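Ticket 786: Wrong marriage date on Vandenberghe page
Status: Closed

Reported by Ruba Rawashdeh. The biography of Evelien Wuyts, founder of the Lurnbridge dance hall, gives her age at marriage as 64. She was 46. The children's list also shows 5 names where the parish book has four.

Delia Escobar checked the October import. The digits were swapped in the source sheet, and a nephew had been entered as a son.

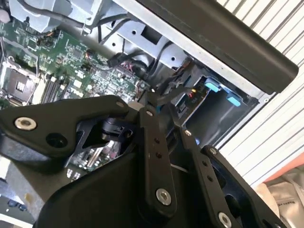
Fix applied

Age corrected, nephew moved to his own entry. Page cache cleared at 4:10 p.m. Tamara Ursu compared the page with the parish book and found no other errors.

Related tickets
Duplicate entry for Marion Haldane
Gevis family tree not loading
Missing burial place, Vuditz branch

Contact the help desk | Back to top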